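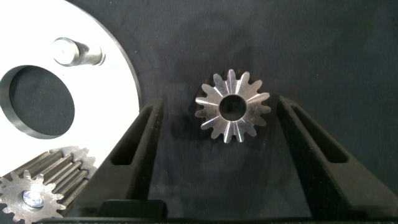
Quarterly Safety Walk, Sugden Building
Area: stockroom, packing bench, loading door, break room
Walked by: Leanne Nuttall
Comments reviewed by: Wendy Pearce
Month: March

Mark each line OK, FIX or N/A. Write a comment for every FIX. Anything marked FIX twice in a row goes straight to Wendy.

EXITS AND AISLES

1. Main aisle clear to full width. OK
2. Rear exit opens from inside without a key. OK
3. Rear exit sign lit. FIX
Comment: Left half of the sign is dark. Same as last quarter. Wendy has the part number, Pirmin to fit it.
4. Nothing stored on the stairs. FIX
Comment: Two flattened cartons on the lower landing. Moved during the walk.

FIRE

5. Extinguishers on their hooks, gauge in the green. OK
6. Extinguisher tags signed for the month. FIX
Comment: Unit 46 by the loading door was not signed. Checked and signed on the spot.
7. Sprinkler heads have 18 inches clear below them. OK
Comment: Top shelf in bay 2 is close. Do not stack the tall Ileline boxes up there.

RACKING AND STORAGE

8. Load signs on every bay. OK
9. Uprights free of dents and bends. FIX
Comment: Front upright at bay 4 has a new dent at pallet height. Lower beam unloaded and taped off until Ashley Bunting has measured it. Please leave the tape alone.
10. Heavy items below shoulder height. OK
11. Step stool feet in good shape. FIX
Comment: One rubber foot missing. Stool tagged out. Use the one from the break room for now.

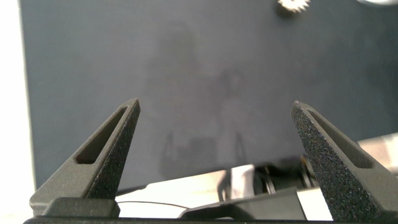 12. Box cutters closed and in the holder. OK
13. Floor mat flat at the packing bench. FIX
Comment: Corner by the tape dispenser curls up. Marjan nearly tripped on it and reported it the same day. New mat ordered from Skitard, order 446.

ELECTRICAL

14. Cords free of cuts and tape repairs. OK
15. No power strip plugged into another power strip. FIX
Comment: Found behind the label printer again. Unplugged. We need one more wall outlet there and I have asked for a quote, limit $180.
16. Panel door closed, 3 feet clear in front. OK

LOADING DOOR

17. Door stops and reverses on the test block. OK
18. Wheel chocks present, both sides. OK
19. Dock light works. OK
Comment: Works, but the arm will not stay up. Not a safety item yet.

FIRST AID AND BREAK ROOM

20. Kit stocked to the list inside the lid. FIX
Comment: Short on medium bandages, and the burn gel is past its date. Marjan Ebrahimi is restocking.
21. Eyewash bottles sealed and in date. OK
22. Microwave and kettle cords clear of the sink. OK

Open items carried to next walk: 3, 9, 11, 13, 15, 20.

Signed: L. Nuttall
Copy to: W. Pearce, P. Oberholzer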